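Reducing Paper Waste in Shared Study Spaces: A Survey of Printing Habits at Blöndal Hall

Final Project Report
Course: Research Methods in Environmental Studies
Prepared by: Kuo-hua Chang and the Blöndal Hall project group

Abstract

This report presents the results of a one-semester study of printing and paper use among students who work in the shared study rooms of Blöndal Hall. The group surveyed students on how often they print, what they print, and what happens to the pages afterward. The group also recorded the weight and type of paper left at the two public printers over a period of 12 weeks. A large share of the discarded paper consisted of cover sheets, duplicate jobs, and documents that were never picked up. The report recommends a change in the default printer settings and a release step at the printer itself.

1. Introduction

The university moved most of its course materials online several years ago, and it was widely expected that printing would fall as a result. Figures shared with the group by the library office indicate that printing did fall at first and then leveled off. Students continue to print readings, lecture slides, lab forms, and drafts of their own papers. Blöndal Hall was selected for this study for two reasons. It is open late, and its study rooms are used by students from every department, which reduces the chance that the results would reflect the habits of a single major.

The project began with a simple observation made by several members of the group during the previous term. The recycling bin next to the first-floor printer was often full by mid-afternoon, and much of the paper in it was blank on one side. The group wished to learn how much of this paper was the result of deliberate choices by students and how much was produced by the way the printing system is set up.

Three questions guided the work. What kinds of documents do students print in the hall? How much of the printed paper is discarded without being used? Would students accept changes to the printing system if those changes reduced waste?

2. Background

Studies of office printing have tended to focus on employees, who generally do not pay for their own pages. Students at this university are in a different position. Each student receives a page credit at the start of the term and pays a small fee once the credit has been used. The group expected that the fee would discourage careless printing late in the term, when credits run low, and would have little effect in the opening weeks.

The hall is served by two printers. The first is located on the first floor by the stairs, and the second is on the third floor outside the quiet room. Both are connected to a print queue called Cuveck, which was installed when the building was renovated. Under the current settings, Cuveck sends each job to the printer at once and adds a cover sheet with the name of the account holder. Two-sided printing is available but must be selected by the user each time.

3. Methods

3.1 Survey

A paper survey would have been difficult to justify in a study of this kind, and the group therefore used an online form. Signs with a link were placed at the entrance to the hall and on the doors of the study rooms. The form had 12 items and took less than five minutes to complete. It asked about the number of pages printed in a typical week, the types of documents printed, the use of two-sided printing, and the student's opinion of several possible changes. No names were collected.

The goal was 200 responses. The form remained open for the whole of the study period and received 119 complete responses. Responses with missing answers in the first section were removed before this total was calculated.

3.2 Paper collection

With the permission of the building office, the group placed a labeled tray beside each printer for abandoned pages and a separate box for recycling. Members emptied both at the end of each evening. Pages were sorted into four types: cover sheets, duplicate copies, failed or misprinted pages, and complete documents that had not been picked up. The group did not read the content of documents beyond what was needed to sort them. Anything showing grades, medical details, or financial information was placed directly in the locked shredding bin.

Each type was weighed on a kitchen scale. Weight was chosen over a page count because it was faster and because the earlier trial in January showed that members made frequent errors when counting large stacks late at night.

3.3 Interviews

The group held short interviews with members of the building staff and with students who agreed to be contacted after the survey. The interviews were informal, and notes were taken by hand. Direct quotations are not used in this report.

4. Results

4.1 What students print

Assigned readings were the type of document named most often in the survey, followed by drafts of written work. Students gave similar reasons for printing readings. Many prefer to mark up a page by hand, and several stated that they concentrate better away from a screen. Lecture slides were named less often than expected. Lab forms were a small part of the total but were mentioned with some frustration, because certain courses still require them on paper.

Most students reported that they knew two-sided printing was available. Fewer than half stated that they used it regularly. The most common explanation was that they forgot to select it. A smaller number said that instructors had asked for single-sided pages, although the group was not able to find such a requirement in the course outlines it reviewed.

4.2 Discarded paper

Cover sheets made up the largest share of the sorted paper by weight. This result was consistent across both printers and did not change much over the term. Uncollected documents came second. In the interviews, students described sending a job, finding the printer busy or out of paper, and leaving for class. The job would then print later with no one there to take it. Others had sent a job to the wrong floor and printed it again on the correct one.

Duplicate copies were concentrated in the evening hours, between 7 p.m. and closing. Building staff believed that this was connected to a delay in the queue when many students print at the same time. A student who sees no sign of activity at the printer is likely to send the job again.

The heaviest period of waste fell in the last weeks of the term, which did not match what the group had expected. The fee did not appear to reduce waste when credits were low. Students under deadline pressure printed more drafts and were less careful about settings.

4.3 Opinions on possible changes

Students were asked about four changes: removing the cover sheet, making two-sided printing the default, requiring a card to release a job at the printer, and raising the fee per page. The first two received broad support. The release step received moderate support, with some concern about longer lines. The higher fee was opposed by most of those who answered.

5. Discussion

The results suggest that a good deal of the waste in the hall comes from the system settings and could be reduced without asking students to change their habits. The cover sheet is the clearest case. It was introduced to help students find their documents in a shared tray, and a release step would remove the need for it.

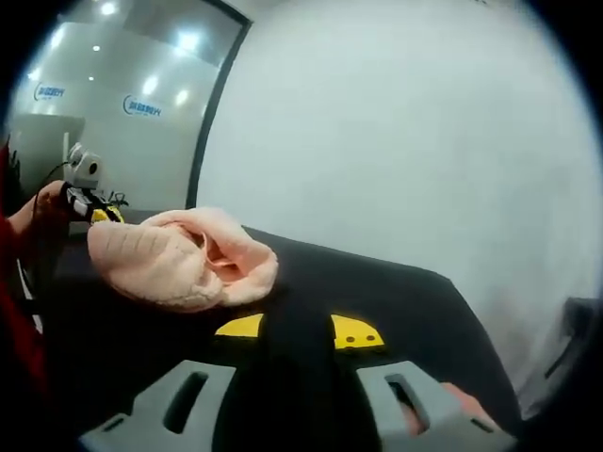 A release step would also address uncollected and duplicate jobs, because a document would print only when its owner was standing at the machine. The building office informed the group that Cuveck already supports this feature and that card readers would be the main expense. The office obtained one estimate, from a supplier named Vudon, of $624 for both printers, including setup. The group did not seek a second estimate and cannot say whether this price is typical.

The study has several limits. The survey fell short of its goal, and students who care about paper use may have been more likely to respond. The weights include only paper left near the printers. Pages carried to a study room and discarded there were not measured. The group also could not separate the effect of the trays themselves, which may have encouraged some students to leave pages behind for others to sort.

6. Recommendations

The group recommends that the building office take the following steps.

Set two-sided printing as the default on both printers, with single-sided printing available as an option.

Remove the cover sheet once a release step is in place.

Install card readers on the first floor, review the effect on lines after one term, and then decide on the third floor.

Post a short notice at each printer explaining that jobs may be delayed in the evening and should not be sent again.

Ask departments to review which lab forms must still be submitted on paper.

7. Acknowledgments

The group thanks the staff of Blöndal Hall for access to the building after hours and for the loan of the trays. The recycling boxes were provided by the Prokar reuse program. The group is also grateful to the students who completed the survey.

Appendix A. Sorting guide used by group members

Cover sheet: any page showing only an account name, date, and job number.
Duplicate: a second copy of a document found in the same tray on the same evening.
Misprint: a page with missing text, streaks, or a paper jam fold.
Uncollected: a complete document with no duplicate present.
Pages that fit more than one type were placed in the first type that applied.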